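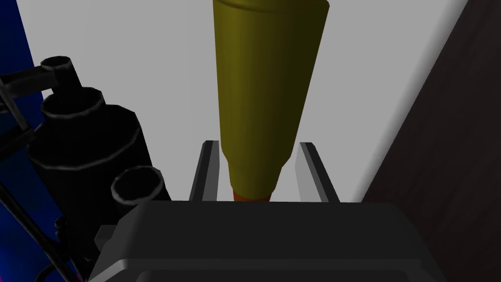 Velimir Ivanov replied to my last thread to say that anyone who takes the night bus to Mokby deserves whatever happens to their neck, and that the slow train goes the long way round the lake and is worth every lost hour. So, Velimir, I took the slow train. Report follows!

First thing to know is that you can't book it online. I tried for most of August. You go to the little window at Nomum station and a man writes your name in a ledger (in pencil!) and gives you a bit of green card, and that's your seat.

It cost me 200 in local money, which I'd mentally turned into something terrifying and then found was less than my airport sandwich.

We left Nomum 6 minutes early. EARLY. I was still on the platform buying plums. A woman with a huge checked bag held the door with her foot and shouted at me until I ran, and then she wouldn't take a plum for it.

The lake. OK. You get it on the left for the whole morning, so sit on the left. I sat on the right, obviously, and spent three hours leaning across a very patient student who was trying to revise for something with a lot of diagrams in it.

Lunch is whatever people get on with at Harahap. I had a flat bread with potato and something sour inside, then went back for another one and only just made it. There's a theme here, I know.

After Harahap it climbs, and climbs, and the heating comes on whether you want it or not. The sign at the top says 1,421 m and everyone stands up to look at it, even the ones who must see it every week. I liked that a lot.

I'd always thought of myself as a fast traveller. In, see the thing, soup, out. Nine hours on that train and I didn't look at my phone once after the pass (no signal, but still, let me have this).

Mokby itself: small, steep, smells of woodsmoke. My room was at the top of the town and the owner carried my rucksack up like it was a loaf of bread while I wheezed behind her with the plums.

Somebody's asking about Ronus. Didn't get there, sorry! The connecting bus only runs on market days and I'd got my days muddled. Next time. People in Mokby were quite sniffy about Ronus, for what it's worth, but I think that's just neighbours.

Practical bit: take cash, take a jumper, take your own loo roll. Toilet at the far end is the better one.

Velimir, you were right about the train. I did take the night bus back though, and you were right about my neck too.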